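TEXTILE CARE AND HANDLING, UNIT 3
Folding padded outerwear on a soft surface
Notes prepared by Leonora Galang. Room 22, Wednesday group.

Read these before the practical. The wool and knitwear notes (Unit 2) are assumed. Terms used there, such as face, fall and grain, keep the same meaning in this unit.

3.1 Construction of a quilted jacket

A quilted jacket consists of a shell, a lining and a filling held between them by lines of stitching. The stitching divides the garment into chambers. Along each line the filling is absent or very thin, and the garment bends there with little force. Between lines it resists bending and springs back. A fold placed on a quilting seam will lie lower and hold longer than a fold placed across the middle of a chamber.

The shell is normally a close-woven synthetic. It slides easily over itself, so a stack of folded layers tends to creep unless the air has been pressed out of it first.
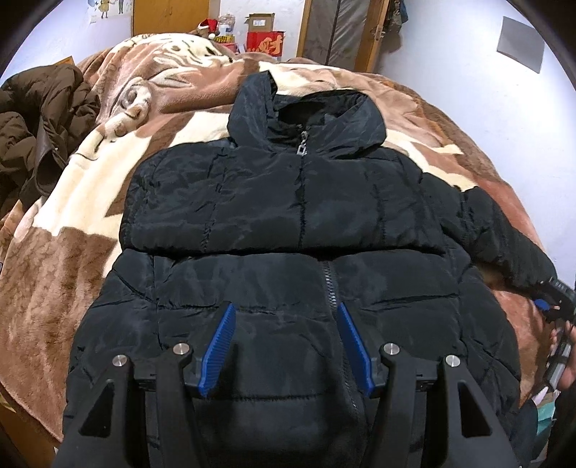 The closure is the reference line for every fold in this unit. All left and right instructions are given from the position of the person folding, with the hood pointing away. Before the first fold, check the closure from the collar downwards. On a black jacket laid front side up, the pull tab at the base of the neck opening is easy to find, but the lower zip may have drifted to one side where the chest section hangs over it, and the overhang shows as a dark horizontal fold across the body. Draw the lower part down until the fold opens and the zip lies in line with the pull tab. A jacket folded with the overhang still in place gains an extra layer across its middle and will not close flat.

3.2 The working surface

A table is preferred for assessment. At home most people fold on a bed, and the Malabanan exercise sheet assumes one. A bed differs from a table in two respects.

a) Compliance. The surface sinks under the hand. Pressure applied at one point lifts the cloth next to it, so pressing should be done with the whole forearm.

b) Friction. A plush blanket grips the underside of the garment while the upper layers stay free. Pulling on the front of the jacket therefore moves the front only, and the back remains where it was. To shift the whole garment, take hold of both layers.

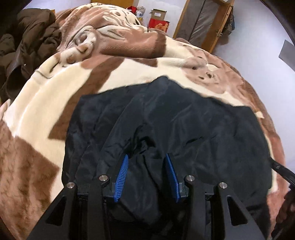

Friction is useful once the garment is in position, as the back layer stays put while sleeves are brought across. It is a hindrance during spreading. Students who find the back layer rucked should lift the garment clear of the pile and lay it down again from the hem. Smoothing from above does not reach the lower layer.

3.3 Spreading from a bunched state

Most jackets arrive at the bed in a heap. Work in this order.

1. Find the hood or collar and turn it to the far end.

2. Find both cuffs. Pull each sleeve out to its full length before touching the body. A sleeve trapped beneath the body reads as a ridge and is often mistaken for filling.

3. Take the cloth at a single point only when lifting a layer to look underneath. A single-point lift draws the shell into a narrow gather with a tall fold above it, and the fold remains when the cloth is released.

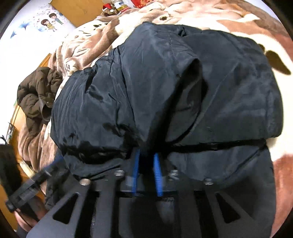
4. Open any gather with two points of hold, a shoulder's width apart, moving the hands outwards together.

5. Lower the hem last and press from the centre line towards the side seams.

3.4 Folding sequence

The jacket is closed, face up and spread. Bring the left sleeve across the chest, cuff towards the right side seam. Bring the right sleeve over it. Fold the hood down onto the chest so that its lower edge meets the sleeves. Fold the hem up to the nearest quilting seam below the sleeves, press, and fold again to the collar. Loose straps and buckles go inside the last fold.

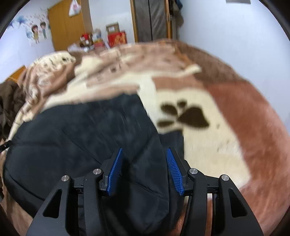
Air leaves a close-woven shell slowly, mainly through the stitch holes and the lining. Hold each press for a slow count of three. A second press at the same place removes more than a single hard one and is less likely to crush the filling along the fold.

3.5 Common faults

Spiral fold: the closure runs diagonally across the finished packet. Return to 3.1.
Spring-back: the last fold opens when released. The fold has missed the seam.
Thick end: the hood has been rolled. Lay it flat.

Florante Policarpio will take the practical. Questions on the reading should be posted to the Forum under Unit 3.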